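Let the robots have the coat rack

I spent nine years in the back rooms of clothing stores before I started writing about them, and I can tell you which part of the job my shoulders remember. It's the hangers. Take one out of the pile, get the jacket square on it, lift, hook, slide, turn around, do it again. On a delivery day at the Grarngate outlet we put 200 pieces on the rails before the doors opened, and then we were supposed to go out front and be charming.

So when people ask me if I'm worried about machines that can hang up a jacket, I have to admit my first feeling is joy. Clothes are hard! A box has corners. A coat is a different shape every time you pick it up, the hook has to go over the rail at the right angle, and the hanger next door is always in the way. Getting a pair of robot arms to cope with all that is a lovely piece of work, and I could watch it all afternoon. 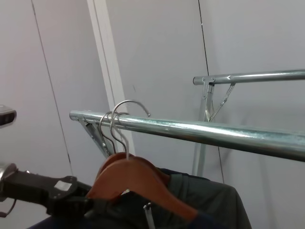
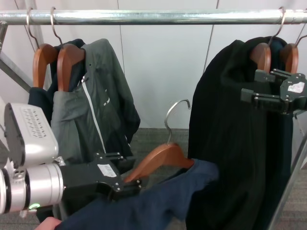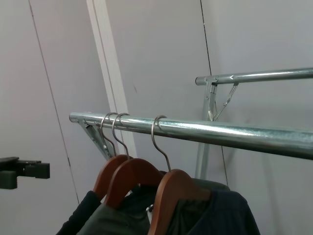
Jackets and coats on wooden hangers at the rail. The second picture has both grippers in view.

What changes for the people, though? I put that to Wen-hsiung Lai, who runs the stockroom at Farkura with a crew of 12. He expects the hanging to go first and the sorting much later, and he's fine with that order. His people know by touch when a zipper is about to give out, or that a return has been worn to a wedding. At the moment they hardly have time to use what they know.

Chih-ming Wei, who has been on the same crew since he was 27, is less cheerful than I am, and he has a point. He told me the rail is where new hires learn the stock. You hang 70 navy jackets and by the end you know three kinds of navy. Take that away and somebody has to teach it some other way, on paid time, with a person who is good at explaining. I'd want to see that written into the plan before any machine gets plugged in.

I'd want the hours protected too. If the arms save a morning, the morning should go to the crew as training, repairs or a decent break, and it shouldn't quietly vanish from the January schedule. Stores can choose this. Plenty of them won't unless the staff ask, and the time to ask is early, while managers are still excited and in a generous mood.

I still think it's worth being excited alongside them. My shoulders certainly are.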